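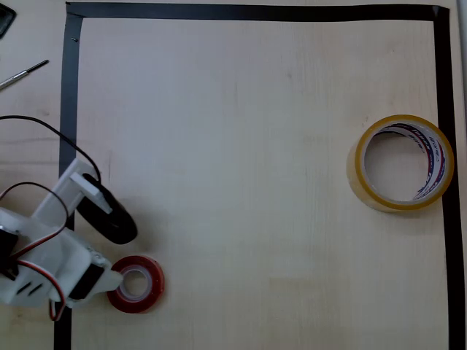
Tape: which roll, which drawer, and how to find the end

Every household owns more tape than it thinks and can lay hands on none of it. I have been writing this page on and off since 2018, and the post I get about tape still outnumbers the post about limescale, damp and moths put together.

Black electrical tape

Sold for wires, bought for everything else. It stretches a little, tears badly and cuts well, and it makes a very decent outline on a wooden table. I mark out a rectangle when I have a job with lots of small bits and a family who believe any flat surface is a shelf. Things inside the line are mine. Things outside the line may be eaten off.

Lay the long sides first and don't pull. Tape that has been stretched on its way down will shrink back overnight and curl at the ends. Let the corners overlap and trim them if you must, though I never do, and the top right one always comes out wonky. Peel it up slowly and low to the table when you've finished. Leave it until the summer holidays and it will leave you a sticky black souvenir, for which see below.

Clear packing tape

The big roll. Good for boxes, useless for presents, and a menace to anyone who wants to find the end of it. Run a fingernail round the roll, both ways, in a strong side light. If that fails, dust the outside with a pinch of flour and wipe it off again: the end shows up as a thin white line. Then fold over a good corner before you put it down. You won't, but I have said it.

Stand it up or lay it flat as you please, so long as it lives away from the radiator. Warm tape oozes at the sides and picks up every crumb in the drawer. A sandwich bag helps.

Don't throw out the cardboard core when the roll is done. It holds a coiled extension lead very nicely, and it keeps seedlings upright until they get too big for themselves.

Double-sided and mounting tape

Small roll, high opinion of itself. Wipe the surface first, let it dry, press hard and count to 30. Most hooks fall off the wall at three in the morning for want of that half minute. Cut it before you peel the backing, never after, unless you enjoy wearing it.

It does not care for fresh paint. Give a newly painted wall 14 days at the very least, and longer in January. Valentin Picard wrote in to say he gave his an afternoon, and now has a mirror with a patch of hallway on the back of it.

Getting the gum off

Cooking oil on a rag, ten minutes' wait, then a plastic scraper or an old bank card. Wash with soapy water and dry. On bare wood go easy on the oil and try it underneath first, or you will swap a sticky mark for a dark one.

Next Sunday: string, and why it is always too short.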